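Hello, and thanks for stopping by. I'm Huw Skyrme, and I make the Clemero Starter Ledger for people who are setting up on their own and would sooner do almost anything than look at their bank statement. I was one of those people for years, so you're in good company!

I started the first one on my kitchen table when my own little business, Laven, was losing money and I couldn't work out where it went. Spreadsheets made me sleepy. A big ruled book with proper headings didn't.
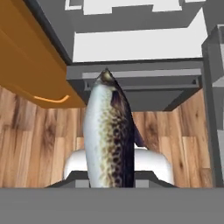
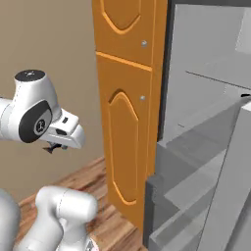

## What you get

The Clemero is a hardback ledger with 170 pages, ruled in pale green, and it lies flat when you open it (I sent two lots back to the binder until it did). In the box:

- the ledger itself
- a pull-out price calculator on stiff card
- 3 pocket dividers for receipts
- a short booklet, written by me, on setting your prices when you're just getting going

The booklet is the bit I get the most emails about. It goes through materials, your time, postage, fees and what I call the wobble, a small amount you add to every price for the things you forgot. I always forget tape.

## How I use mine

Every morning at 8, with tea, I write down what came in and what went out the day before. It takes me less time than the kettle does. At the end of the month I add up each column on the right-hand page and copy the totals to the front, where there's a fold-out chart for the whole year. By May you can usually see which months are going to pinch, and you can plan a sale or put off buying that new printer.

There's a page for each regular customer too. I'd skipped those in the first version and people wrote in asking for them, so in they went, along with a wider column for notes (I have terrible handwriting and needed it as much as anyone).

## Which one to buy

The standard Clemero has room for 400 sales. If you run a market stall or sell lots of small things, go for the Morsy, with room for 500 and a thicker cover that copes better with being shoved in a crate. Inside, the layout is the same. I keep a Morsy for fairs and a standard one at home, but you really don't need both.

Refill booklets and spare dividers fit either size. The old Hinditz dividers don't fit, I'm sorry to say, as the holes are in a different place.

## Bits and bobs

- Fountain pen is fine on the paper. Felt tip goes through.
- Neither book is a replacement for an accountant. I have one and she's worth every penny.
- Sent out in a card box with paper padding.
- If yours turns up with a bashed corner, send me a photo and I'll post another.

I pack the orders myself, usually after lunch, so if you'd like your name written inside the cover just put it in the notes when you order.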